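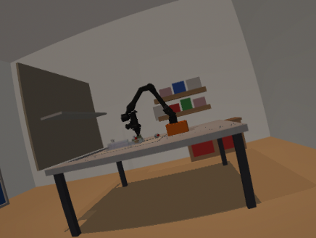
By Raffaele Rizzi | Workshop Tips | 9 Oct 2020

Tidying a bench is easy. Tidying a pretend bench so that a pretend arm can pick things off it takes me most of an evening. A few habits that have saved my temper:

Start high, come down slow. Put a waypoint straight above the object and make the last stretch vertical. Planners love a diagonal shortcut, and the diagonal goes through the ball.

Crumbs count. I scatter little dark specks over the tabletop on purpose, then set the segmentation to drop any blob under 27 pixels. Before that, mine tried to grasp a speck with great dignity.

Pale tray on a pale table? Don't trust color. Give the planner the tray as a plain box and pad it a little. Essam Chraibi swears by edge detection for this, and he is welcome to it.

Shelves are obstacles too. The ones on the wall behind my arm went into the collision list in April, after an elbow passed through a board without so much as a squeak. Simulated wood never complains.

Save the seed with every run. I do 200 runs per change, and run 468 of the old batch is still a mystery — I never wrote its number down next to the settings.

Cap replanning at 100 tries, then send the arm home. Mine once thought about a ball all through dinner.

Next time: naming your config files so you can find them again.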